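I have used the Gistomby writing checker for 38 days now, and I want to tell how it went. English is my third language. I write letters and short reports for my work, and my old spellchecker never complained when I wrote "loose" and meant "lose". Both are real words, so it was happy.

Gistomby is different. It marks the pairs which sound or look alike — affect and effect, principal and principle — and asks you which meaning you want. It does not change the word for you. My colleague Yoon-hee Chae prefers Prikel, which corrects everything at once, but I learn nothing that way.

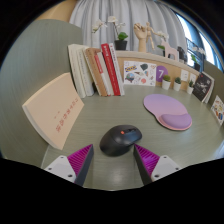 The list of pairs is long enough for daily writing. In a text of 2000 words it stopped me eight times, and three of these were true mistakes. The other five were correct already, so you need some patience. Every question must be answered with a click, and there are no keyboard shortcuts. A plain black mouse with two buttons and a scroll wheel is all you need, but on a long report your hand will feel it, and a mat with a wrist rest, like the pink one on the desk, is a good idea.

The explanations are short and mostly clear. I liked the one for "practice" and "practise", where the British rule is given first. The one for "discreet" is weaker. It gives a single sentence from an old novel, and I had to look in my dictionary anyway.

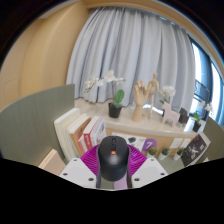
Black mouse with a small orange logo on top.

Two things I would change. The personal word list holds only 161 entries, and it cannot be saved to a file. Also, the checker does not see "its" and "it's" inside a quotation. I wrote to the support about this and Alasdair Niven answered politely, but without a date for the repair.

I will keep it for another year. Four stars from me.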